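Folding a black jacket so it stays folded??

cadi_lloyd
October 30, 2022
OK laundry people, help. I've got 2 black jackets that go in a drawer all winter and every way I fold them they spring open again. The sleeves are the problem, I think. I lay it flat, I tuck, I turn around and it looks like this:
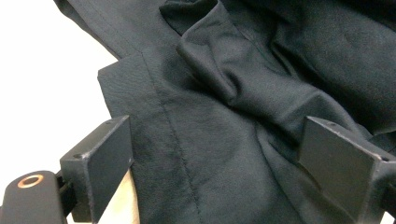 Black jacket, before folding. Good luck finding the sleeve.

My sister Beca says just hang it up, but our closet rod came down in July and I am not dealing with that yet.

ledesma_l
Zip it first, face down, sleeves straight back, then thirds from the bottom. I've done it that way for 13 years. If there's a seam running down the side, fold along it and don't fight it.

mostynA
Disagree on face down! Face up, arms crossed over the front like it's cold, then roll from the hem. Rolling beats thirds every time for anything slippery.

ledesma_l
Rolling gives you a jacket with 30 creases in it. No thanks.

hatice_e
My trouble is always where I do it. The bed is too soft and the floor is covered in cat hair, so I cleared off a table and now I bring the whole load there. I keep a light blue plastic basket at the back left corner, empty, and the clothes go into it as I finish them. Black stuff still ends up in a heap in the middle first, with one flap toward the back and one to the left, and I grab a corner and shake until I can tell which end is the collar.
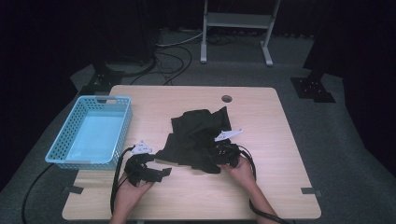

mostynA
I still say roll it, but Hatice has a point about the table. Mine is narrower than I'd like, so the sleeves go over the edge and drag the rest with them. A pale wood top like that one does help with dark clothes, you can see where the cloth stops. On my brown bedspread I lose the cuffs completely.

cadi_lloyd
Trying the zip thing tonight. Beca is still voting hanger.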